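The **Hestgate Table Challenge** is a robotics competition for student teams, held each year at Westton College and run by the college's robotics club. Teams program a wheeled robot with a head camera to find, name and report small everyday articles lying on a table. The challenge began as a coursework task within the college and was later opened to outside teams. It takes its name from Hestgate, the district in which the college stands.

## History

The event grew out of a second-year module in machine vision. Students on the module had been tested on sets of still pictures, and the teaching staff wanted a task in which the robot had to move to a useful viewing position before it could give an answer. The first version used a single table, one robot shared by all groups, and a fixed list of articles issued a week in advance.

In the second season the fixed list was dropped. Teams were told only the classes of article that might appear, and the table was laid by a referee who had no part in the coaching of any team. The change lowered scores sharply, and several teams that had matched stored pictures of the listed articles had to rewrite their software.

The current rule book was issued on Tuesday, February 4, 2020. It brought the rules for college groups and visiting teams together in one text and set out the appeals procedure for the first time. It has 30 numbered rules, of which 9 concern the table and its contents.

## Organisation

The club meets twice a week in term. New members join in October, and teams are formed before the end of that month. A team has between three and six members, all of whom must be enrolled students. Each team names one member as operator, and only the operator may touch the robot's controls during a scored run.

Staff from the college act as safety officers and do not advise teams once the season has opened. Replacement parts are supplied by Maleck, a local engineering firm, which also lends workshop space for repairs in the week before the final. The winning team receives the Tessier Plate.

## Equipment

### Robot

Teams may build their own robot or use the club's standard base. The standard base has four wheels, a fixed mast and a tilting head that carries one colour camera and one depth camera. Accessories are fixed to it by drilled brackets so that they can be exchanged between runs. The rules limit the width of the robot but not its height, and most teams set the camera well above table level to reduce the number of articles hidden behind others.

All computing must be carried on the robot. A wireless link is allowed for the emergency stop and for nothing else. Teams that store pictures for training must declare the size of the set; the largest set declared to date held 3,815 pictures.

### Table and room

The table is rectangular and must be of ordinary domestic or office height. Its surface may be of any colour. The room is not cleared for the event: chairs, shoes, bags and seated people may be present, and the robot is expected to treat them as background unless they block its path. Lighting is left as found, and blinds are neither opened nor closed to suit a team.

Reflective floors have been the subject of repeated complaints. Bright patches on tile can be read by a depth camera as missing floor, which causes some robots to stop short of the table. The rule book treats this as a matter for the teams to solve.

## Format

### Practice runs

Each team is given practice time on two evenings. Articles for practice are brought by the team and may be arranged in any way. Practice runs are not scored, but the log file must be handed in, as it is used to check that the software entered for the final is the same software that was tested.

### Scored runs

A scored run lasts 9 minutes. The robot starts facing away from the table at a point marked on the floor. It must turn, approach, stop within reach of the table edge and produce a list of the articles it has found, giving a class name and a position for each. It may move to a second or third viewing position, though time is not stopped while it does so.

Classes are deliberately broad. They include controllers, badges, soft toys, straps, cloth articles and devices with a lit display. An article of one class may lie partly on top of another, and the robot is expected to report both.
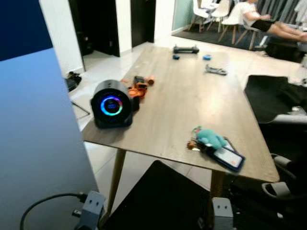 Positions are judged against a paper plan drawn by the referee before the run. An answer is accepted if the reported centre lies within a hand's width of the true centre. The plan is shown to the team after the run and is kept until the period for appeals has passed.

### Scoring

Points are given for each correct class name and each correct position. The two are scored apart, so that a robot which finds an article but misnames it still gains credit. A false report — an article listed where none exists — loses the same number of points that a correct report would gain. The highest score recorded under the current rules is 27.

Where two teams have equal scores, the team with the shorter run time is placed first. If the times are also equal, the table is laid afresh and both teams run again.

## Common faults

The log files show a small number of faults that recur from year to year:

- **Merged articles.** Two articles of similar colour lying close together are reported as one.
- **Split articles.** A badge and anything attached to it are given as several unrelated reports.
- **Lit displays.** A glowing ring or screen saturates part of the picture, and the dark body around it is lost.
- **Self-detection.** The robot reports its own brackets or cables as articles on the table. Most teams now mask the lower part of the picture before any search is made.
- **Far-end loss.** Articles at the far end of the table occupy few pixels and are dropped by size filters tuned for the near end.

Far-end loss can be reduced by a second viewing position. The added travel takes time and increases the risk of contact with the table, for which a run is ended at once and scored on the reports already made.

## Related activities

Software from the challenge has been used in final-year projects at the college, chiefly on viewpoint planning and on the naming of partly hidden articles. The club keeps the logs from all scored runs and lends them to students on the machine vision module. A version for school pupils, using a fixed camera and no moving base, is held on the same day as the final under a shortened set of rules.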